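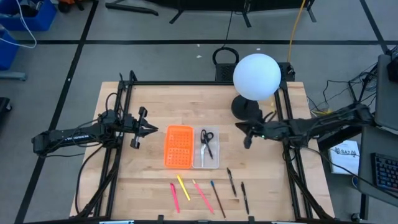
Scissors in the clear tub, pens still to go, orange basket waiting its turn.

Sorting out the pen drawer (and keeping it sorted)

June 3, 2023

I have a terrible weakness for pens. I can walk past cake, but put me near a rack of felt tips and I'm done for! So every few months the drawer under the kitchen worktop stops shutting and I have to tip the whole lot out and start again.

My first tip is to do it on a big bare table with a wooden top if you've got one, and not on the floor like I used to (my knees have opinions now). Spread the pens out side by side, all pointing more or less the same way, so you can run your eye along them. In a heap you only ever see the top few, and you put the same dud biro back year after year.

Next, get two shallow containers of a similar size and stand them right up against each other. I like one see-through and one in a colour you can't miss. The clear tub is for scissors and anything else with a point, so you can see where the blade is before you put your hand in. Lay scissors flat and closed. The orange basket gets the pens and markers, and the little square holes in the bottom are brilliant because all the fluff and pencil dust drops through. Just pop a sheet of kitchen paper underneath, and change it when it looks grim.

Then test everything. I scribble on the back of an envelope, and a pen gets 15 seconds to get going. If a felt tip is only faint, check the cap clicks on properly and lie it down flat overnight, as it sometimes comes back. A biro that skips can be woken up by scribbling on the sole of an old shoe, which sounds daft but works for me more often than not.

Last time I did the entire house, including coat pockets and the car, and found 268 pens. Two hundred and sixty-eight! I kept 33 and the good spares went to the holiday club in Cendstead, who get through them like nobody's business in August.

For sticky price labels on tubs, a dab of cooking oil left for 4 minutes, then washing-up liquid and warm water. Don't scrape at clear plastic with a knife, it scratches and then always looks mucky.

I bought a bamboo drawer divider from Eynon once, lovely thing, but the slots were too short for my kitchen scissors and it now holds teaspoons. Measure your longest pair before you buy anything, handles included, and measure the inside of the drawer too, with the runners.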